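유리컵 하얗게 뿌예지는 거, 식세기 문제인가요 물 문제인가요

게시판: 주방/살림 잡담
조회 2122 댓글 8

물때반장
이사 오고 나서 유리컵이 자꾸 뿌예집니다. 전에 살던 집에서는 같은 컵을 4년 썼는데 멀쩡했어요. 지금 집은 식기세척기가 빌트인으로 있어서 그때부터 거의 매일 돌립니다. 세제는 Zaser 올인원 태블릿 쓰고 있고 린스는 따로 안 넣습니다. 태블릿에 린스 성분이 들어 있다고 해서요.

처음에는 물방울 자국처럼 점점이 보이다가 지금은 컵 아래쪽이 전체적으로 안개 낀 것처럼 됐습니다. 손으로 문지르면 뽀득한 느낌은 나는데 빛에 비추면 뿌옇습니다. 베이킹소다로 닦아 봤는데 차이 없었습니다.

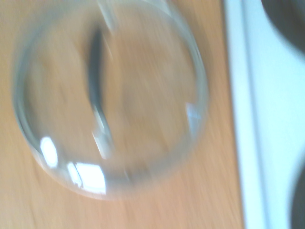 컵은 Trokness에서 나온 기본형이고 여섯 개 세트로 산 겁니다. 비싼 건 아닙니다. 그중 두 개는 사무실에 가져다 놓고 손으로만 씻는데 그 두 개는 괜찮습니다. 그래서 식세기 탓인가 싶은데 남편은 물이 센물이라 그렇다고 합니다. 어느 쪽을 의심해야 할까요? 그리고 이게 되돌릴 수 있는 건지도 궁금합니다.

설거지는내일
식초부터 해 보세요. 구분하는 방법이 간단합니다. 식초를 키친타월에 적셔서 뿌연 부분에 10분 정도 붙여 놓고 헹군 다음 완전히 말려서 보세요. 맑아지면 석회(물때)고, 그대로면 유리 표면이 부식된 겁니다. 부식이면 못 되돌립니다.

베이킹소다는 알칼리라서 물때에는 별 효과 없어요.

남향부엌
윗분 말씀이 맞는데 말리고 나서 봐야 한다는 게 중요합니다. 부식된 컵도 물이 묻어 있을 때는 투명해 보여요. 저도 그래서 된 줄 알고 좋아했다가 다음 날 아침에 보니 그대로였습니다.

kettle21
저는 물 탓이라고 봅니다. 우리나라 수돗물이 대체로 단물이라고 하지만 지하수 쓰는 동네나 오래된 공동주택은 다릅니다. 전기포트 바닥을 한번 보세요. 하얗게 끼면 물입니다. 저희 집은 포트도 하얗고 샤워기 헤드도 하얗고 컵도 하얗습니다. 구연산 사다 놓고 한 달에 한 번씩 돌립니다.

두번헹굼
물 탓이면 사무실 컵도 그래야죠. 손으로 씻는 두 개는 멀쩡하다고 하셨잖아요. 이건 세제랑 온도 조합입니다. 태블릿은 양 조절이 안 되니까 그릇이 적게 들어간 날에도 세제가 똑같이 들어갑니다. 단물에 세제가 과하면 유리가 더 빨리 상합니다. 저는 가루 세제로 바꾸고 반만 넣어요.

kettle21
사무실이랑 집이 같은 물이라는 보장이 없는데요. 건물이 다르면 배관도 다르고 동네도 다를 수 있습니다. 비교가 안 됩니다.

두번헹굼
그건 그러네요. 사무실이 어디 있는지 글에 없으니까요. 그래도 저는 세제 쪽입니다. Kohlhase 식세기 쓰는데 설명서에 유리 코스는 낮은 온도로 하고, 끝나면 바로 문 열라고 나와 있습니다. 뜨거운 김이 찬 채로 밤새 두는 게 제일 안 좋다고 들었어요. 혹시 밤에 돌리고 아침에 꺼내시나요?

물때반장
네, 밤에 돌리고 아침에 꺼냅니다. 코스는 그냥 표준이고요. 사무실은 집에서 지하철로 한 시간 거리라 물이 다를 수도 있겠네요. 그 생각은 못 했습니다.

포트 바닥은 방금 봤는데 얇게 하얀 막이 있긴 합니다. 심하지는 않아요. 식초는 오늘 저녁에 해 보고 쓰겠습니다.

설거지는내일
막이 얇게 있는 정도면 둘 다일 수도 있어요. 식초로 일부만 맑아지는 경우가 있습니다. 그럴 때는 구연산 물에 담가서 물때를 다 뺀 다음에 남는 게 부식이라고 보시면 됩니다. 금테 있는 컵은 담그지 마시고요.

린스는 따로 넣어 보세요. 올인원에 들어 있는 건 양이 적어서 저희 집에서는 부족했습니다. Brirura 린스로 넣고 나서 물자국은 확실히 줄었어요. 투입량 눈금은 중간에서 시작해서, 무지개색 막이 보이면 한 칸 줄이면 됩니다.

남향부엌
린스는 물자국에는 좋은데 이미 뿌연 건 해결이 안 됩니다. 린스 통 사기 전에 식초 결과부터 보세요.

물때반장
해 봤습니다. 컵 세 개를 식초에 적신 키친타월로 싸 놨다가 헹궈서 말렸습니다. 두 개는 위쪽 절반이 꽤 맑아졌고 아래쪽은 그대로입니다. 나머지 하나는 거의 변화가 없습니다. 손톱으로 긁어도 걸리는 건 없고요. 말씀대로 둘 다인 것 같습니다.

일단 남은 태블릿은 그릇 많은 날에만 쓰고, 컵은 유리 코스로 따로 돌리겠습니다. 밤에 돌리는 것도 저녁 먹고 바로 돌리는 걸로 바꾸고요. 변화 없던 컵은 칫솔꽂이로 쓸 생각입니다.

두번헹굼
컵만 따로 돌릴 거면 그냥 손으로 씻는 게 빠르지 않나요. 저는 식세기에 접시랑 냄비만 넣고 유리는 손으로 합니다.

kettle21
식구 수에 따라 다르죠. 저희는 하루에 컵이 계속 나와서 손으로는 못 합니다. 127제곱미터 집에 식구가 여섯이라 컵이 방마다 있습니다. 뿌예지면 새로 사는 걸로 마음 정했습니다. 싼 컵 쓰는 이유가 그거예요.

남향부엌
새로 사실 거면 두꺼운 강화유리 쪽으로 보세요. 제 경험으로는 얇은 것보다 오래갔습니다. 다만 강화유리는 흠집 난 상태로 계속 쓰면 갑자기 깨질 수 있으니 서로 부딪히지 않게 칸을 띄워서 넣으시고요.

물때반장
감사합니다. 구연산은 주문했고 목요일에 온다고 합니다. 담가 보고 아래쪽이 조금이라도 맑아지면 여기에 이어서 적겠습니다.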